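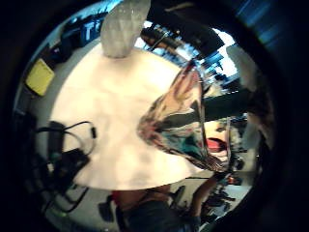 What did strike committees print their bulletins on before photocopiers were common?

Mostly stencil duplicators, what people call mimeographs. You typed or drew onto a waxed stencil, wrapped it on an inked drum and cranked paper through. Some groups had a friendly print shop run offset for them, and posters were often silkscreened.

inkdrum_fergal
That's the short version and I'll stand by it, but I'm starting a thread since I keep getting asked. I've been sorting a run of the Dotholm strike bulletin, the one the cannery workers and the art school students put out together. Nine issues that I know of. The early ones are pure stencil, typed edge to edge, with the headline drawn freehand by someone who ran out of room every single time. Then issue 4 shows up with a two-color cover and a proper masthead, and I'd love to know what changed. Anybody got a theory? – Fergal Carroll

papermoth
They got money, that's my theory. Two colors means a print shop or a second drum, and neither one is free. Does the paper change too? Stencil duplicators liked soft, thirsty stock. If your issue 4 is on something smoother, I'd say offset and stop worrying.

inkdrum_fergal
Cover is smoother, insides are the same fuzzy stuff as before. So maybe the cover was done out of house and everything else cranked out in the union hall like always?

hallway_press
I don't buy the print shop. I've handled plenty of these and a silkscreened cover wrapped around stenciled pages is the most ordinary thing in the world. If there were art students in on it they had screens, squeegees and a lot of opinions about lettering. Run your finger over the red. Screen ink sits up on the paper, offset lies flat.

papermoth
Sure, but how many copies are we talking? Pulling 500 covers by hand overnight is a miserable job, and then you have to dry them somewhere.

hallway_press
People did it all the time. You string a line across the room and hang them up. I did 50 for a tenants' group once and by the end I was still in a good mood, more or less.

papermoth
50 isn't 500!

hallway_press
No, but there was one of me.

brid_b
Bríd Brennan here, my aunt typed some of these. She always said the covers came from a place called Costello, a little jobbing printer that did wedding invitations and raffle tickets, and that he'd run them after closing so his regular customers wouldn't complain. I can't prove it and she did like a good story. She also said the masthead was drawn by someone who signed as Vostia. Is there a signature on yours, Fergal?

inkdrum_fergal
Oh, now that's interesting! There's a tiny one under the fist on issue 4, but I've been reading it as Vustia, with a u. It's about as big as a grain of rice and the red has filled in half the letters. I'd put it down as a slogan I didn't get.

hallway_press
Filled-in letters sounds like screen ink to me, just saying.

papermoth
Or a tired blanket on an old offset press. Come on, plenty of small shops printed like mud. And Bríd's aunt was there.

hallway_press
She was in the room with the typewriter, though. Not trying to be rude about anybody's aunt. Family stories are great for names and terrible for who did what on which machine. I'd want an invoice or a thank-you line in the back pages before I wrote Costello into a catalog.

brid_b
Fair enough, no offense taken. I have a box of her letters I haven't gone through properly, mostly May and into the summer. I'll look for either name. One thing I do remember her saying is that there was a row over the covers – some of the cannery people thought color was showing off and the money should go to the food fund.

inkdrum_fergal
There's a letter in issue 6 complaining about exactly that! "Less red ink and more bread," signed by the night shift. And the next cover is back to black only, so I guess they won that one, at least for a while.

I checked the red like you said, hallway. It's raised a little on the fist and flat everywhere else, which helps neither of you. I'll get a loupe on it tonight and post what I find under the Vostia/Vustia thing too.

papermoth
Look for a dot pattern in the gray bits while you're in there.

Contact the moderators | © Bulletin & Broadside Forum | Back to top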